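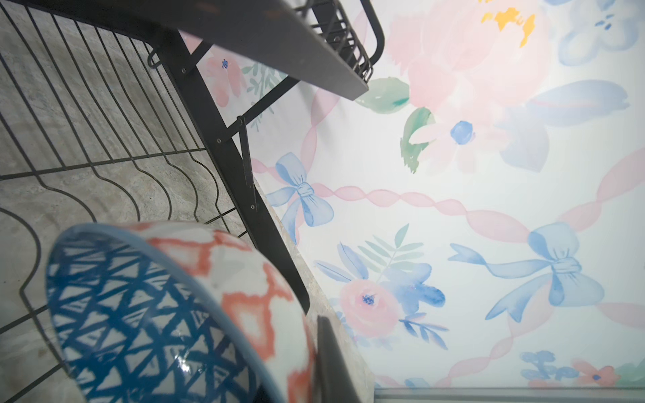

On the sale of lecture notes

Posted 20 May 2020 by Märta Berge

Readers of this blog will be aware that I completed my second year at Barken in January, and that I have written before on the subject of study materials. The present post concerns the sale of lecture notes between students, a practice that has grown considerably in my department.

Most of these sales take place through Zenduvetti. A student uploads a set of notes, sets a price, and receives a share of each purchase. At the time of writing, 290 documents are listed for my department alone. The longest of them runs to 380 pages and covers a single module.

I purchased three sets last term in order to form a fair opinion. Two were competent. The third reproduced the lecturer's slides with almost no alteration, including a spelling error I remembered from the lecture hall. The seller had a rating of five stars.
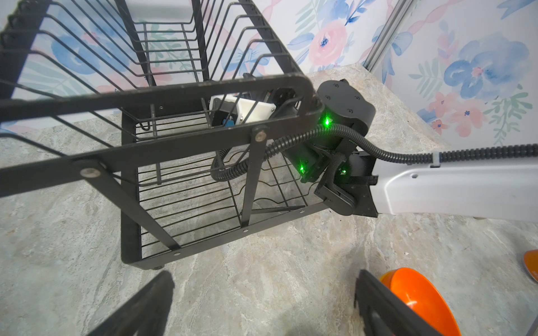

Dish rack on the marble-patterned counter.

The usual defense is that nobody is obliged to buy. I accept this in part. Students who miss lectures through illness or paid work have a real need, and the official provision does not always meet it. The Granström reading room keeps a folder of donated notes, but it holds material for only a few first-year modules, and the folder may not be removed from the desk.

My concern is with the effect on those who write the notes. A friend in my seminar group told me that she now takes notes with a buyer in mind. She adds headings in color, rewrites each page in the evening, and leaves out her own questions. Her questions were the most useful part.
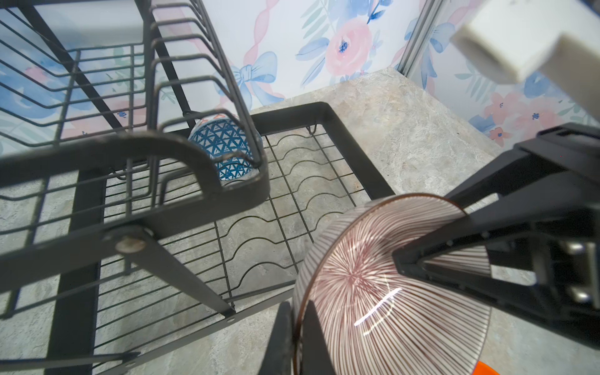
There is also the matter of permission. Lecturers are not consulted before their material is offered for sale, and the student handbook addresses the issue in one short paragraph. I have written to the department to request clearer wording and will report any reply.

In the meantime, my own notes for the 80-credit portion of the course are available free of charge to anyone who writes to me. They are handwritten and contain mistakes.

Recent posts
Why I stopped using Dritero for flashcards
The 2000-word essay: a guide to planning
Choosing a module outside your department
Group presentations and the question of shared marks

This site uses cookies to remember your preferences. By continuing to browse, you agree to their use.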